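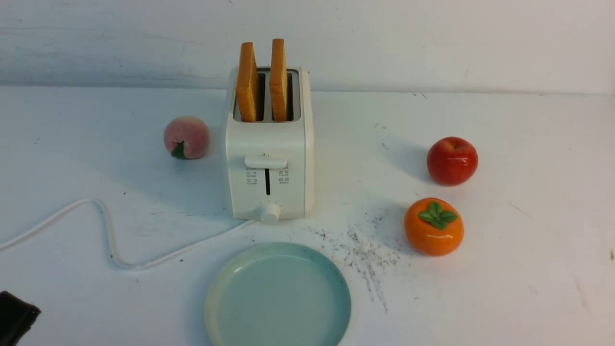
Demonstration learning is a way of teaching a robot by showing it the job over and over. I got into it through the toast task, and I still think toast is the best way to understand it! Somebody steers the arm, the computer saves every move along with the camera views, and later a program learns to guess the next move by itself. The Vandano set I know best has nearly 2000 runs, split between getting bread out of a toaster and getting it onto a plate.
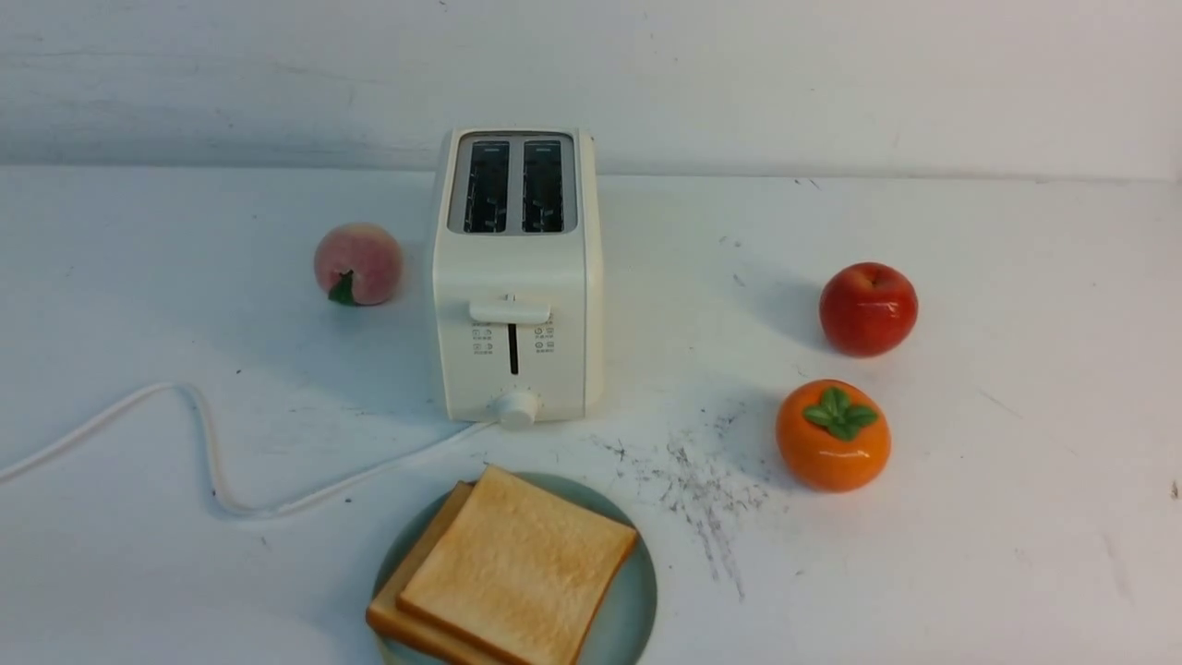
Melahat Akyol wrote in to say that the plate half is harder to score than people expect, and she wants a slice hanging over the rim counted as a miss. I go easier on it (if it stays put, it passes).

Most setups use two views, one from the head and one from the wrist. The head view gives you the whole table, and the wrist view helps in the last bit before a grasp. When Ziad Haddad trained without the wrist view, his passes dropped by 15 in every 60 tries, mostly on the grab. 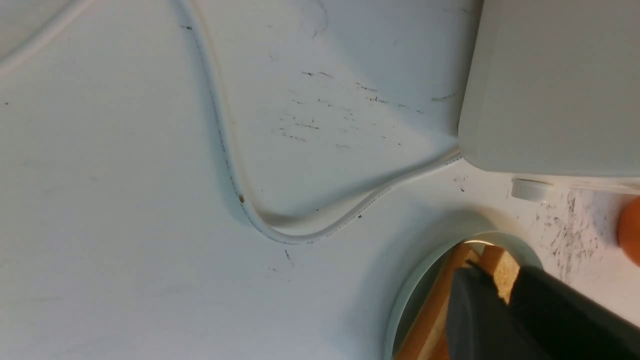 Wrist view, with the toaster at upper right and its cord.

Cords are a known headache, and white ones on white tables are worse. See also: Fulden gripper, Seidel scoring.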